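Bread Basics, session 4: the overnight loaf
September 2021, by the Etcombe evening class tutor

Right, these are my notes from the session, typed up a bit more neatly than I said them. If you missed the May taster you'll be fine, just read the bit on yeast twice.

We're using 500 g of strong white flour for one loaf. I buy the Milis flour because the shop near me stocks it, but any strong white will do (please not plain, we tried that last term and got a very sad pancake). Add a teaspoon of fine salt and a quarter teaspoon of dried yeast. I know it looks mean! It has all night to work, so it really doesn't need more.

Water next. Start with 300 ml, cool from the tap, and stir with the handle of a wooden spoon until you can't see dry flour. If there are crumbs left at the bottom, add a splash more. Cover the bowl and walk away for half an hour, then wet your hand and fold the dough over on itself, going once round the bowl. Do that twice more with a rest in between. Cover again and leave it somewhere cool until morning. 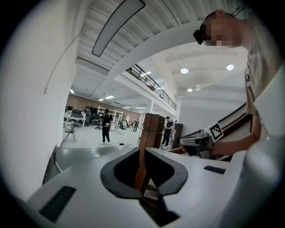 Can I leave it in the fridge instead of on the side?

Put it in the fridge by all means, and it'll keep happily until the next evening. Give it an hour or two out in the kitchen before you shape it, as cold dough is stiff and tears when you pull it.

Shaping is the part everyone worries about. Flour the worktop lightly, tip the dough out, fold the sides into the middle and roll it over so the seam is underneath. Drag it towards you a couple of times to tighten the top. Into a lined tin, cover, and let it puff up until it nearly reaches the rim.

Bake at 220°C (200°C fan) for 35 to 40 minutes. Tap the bottom, and if it sounds dull put it back in without the tin for five more. Then let it cool properly before slicing. I never manage this myself, but the crumb is much less gummy if you do.

For next time, bring a clean jar with a lid and 70 g of rye flour. We're starting the sourdough.

Last updated: after session 4, salt amount corrected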